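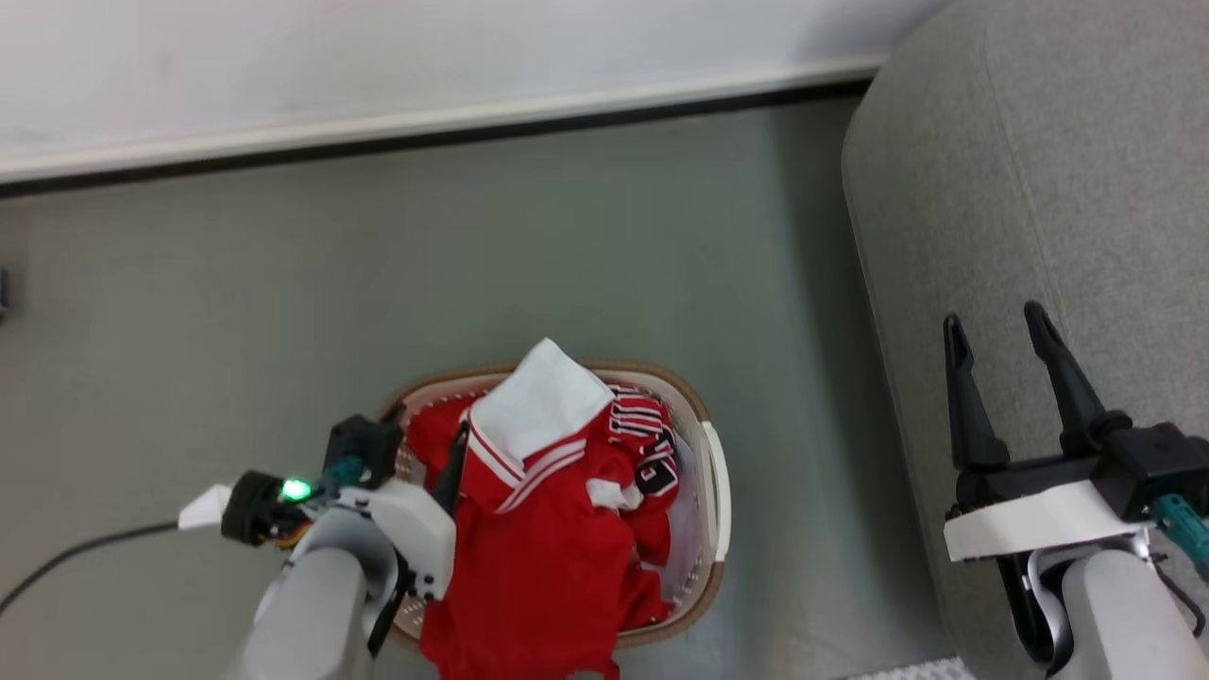

*Red kit in the basket, by the sofa.*

# Kit washing: the questions we keep getting

Put together by Songül Tatlı for Hirnudbridge basketball, in a rush, so shout if something's missing.

**Who's washing this month?**
Erhan Başaran has May. After that it goes down the list in the Plandari folder. Can't do your month? Swap with someone, then tell me. Not the other way round please.

**How do I get the basket?**
Collect from whoever had it last. Evenings after 6 are best for most people. The basket goes with the kit, so don't send it back in carrier bags.

**What temperature?**
30. Not 40, even if they stink. Inside out, numbers on the inside, no softener.

**Can I put it all in one load?**
Depends on your machine. Ours won't take it, so two loads. Don't cram it, the shirts come out creased and still smelling.

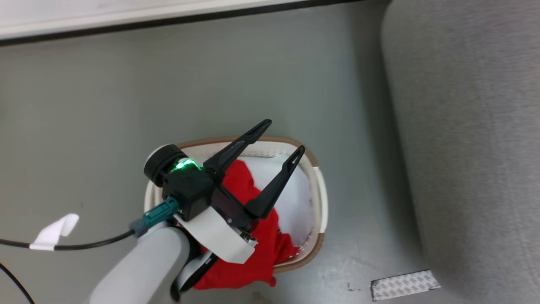

**Can I leave it in the basket till the weekend?**
Damp kit doesn't keep. If it can't go in the machine the same night, tip it out and hang it over something, a door or the bath, anything. Big crumpled lumps of red like the one in the basket here need shaking out before they go in the drum, or the middle hardly gets washed. Check over the side of the basket as well, there's a fold hanging down onto the floor in this one and that's just how things get left behind.

**Will the red run?**
It did on the old set. Keep it away from your whites and anything pale, and wash it on its own the first few times. Colour catcher sheets are fine, Elow ones or whatever's in the cupboard.

**But the shirts have white on them?**
Yes, and they'll stay white if you get them out when the cycle ends. Sitting wet in the drum is what turns the trim pink.

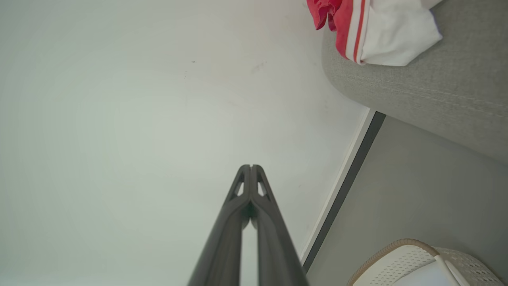
*Wall and skirting, sofa end.*

**Where do I dry it?**
Airer, away from the wall. Wet shirts leaning on paint leave marks. Never on the radiator and never in the tumble dryer, the numbers crack and peel. Outside is fine but not in strong sun all day.

**A number's peeling. Do I iron it?**
No!! Put it to one side and tell me. Demirtaş does the reprints and they take it in batches of 5, so it may be a while before you get it back.

**Can I wash my own stuff with it?**

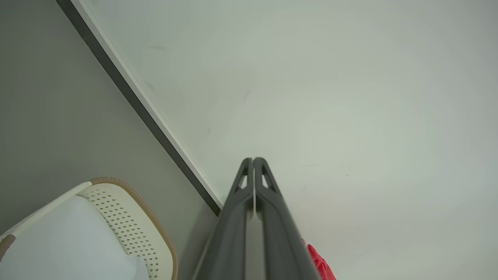

Rather you didn't. Things get mixed up and then I'm the one with somebody's pillowcase. If you're really short of time, dark things only, and go through it all before you hand the basket on.

**Who pays for powder?**
You do, sorry. Works out fair over the season. If the machine eats a shirt thats on the club.

**Something's missing from the basket**
Look down the back of the sofa, inside the duvet cover, in the drum. Then message the group. Shorts usualy turn up in a kit bag.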